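Section 4: Setting Up Your First Shelf in Penry

Welcome to the fun part! Penry is the home inventory side of Budo, and once your first shelf is in, the rest of the house goes fast.

1. Open Penry and tap New Shelf. Give it a name you'd say out loud, like "Upstairs bath."

2. Choose a shelf size. A small shelf holds 27 items and a large one holds 2,505. (Go small! You can switch later and keep everything.)

3. Add items by typing a name or picking one from the built-in list, which has 2,302 household products ready to go.

4. Set a Low mark for anything you hate running out of. Shampoo is a great one to practice on.

Note: Names can be up to 20 characters long, spaces included.

CAUTION: Deleting a shelf deletes its items too. Export first from Menu > Save a Copy.

5. Attach photos if you like. You can add several to one shelf, and they show up in a strip under the shelf name.

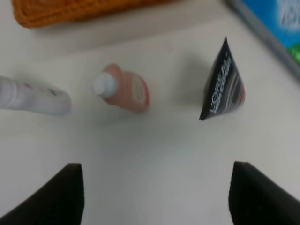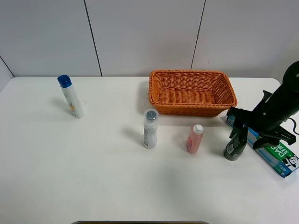

Toiletries on a white tabletop, first two photos
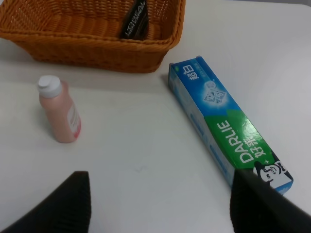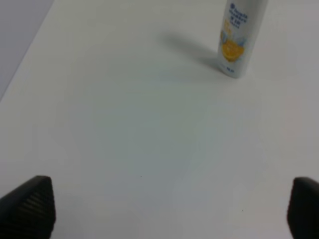

6. Tap Share to invite the rest of the household. Each person gets a color, so you'll see right away who changed what. I love this feature!

7. Turn on Weekly List. Penry gathers everything under its Low mark and sends it to your phone.

Note: If the list comes up blank, check that at least one item has a Low mark (see step 4).

Guide written by Hauke Hagedorn. Updated 4th September.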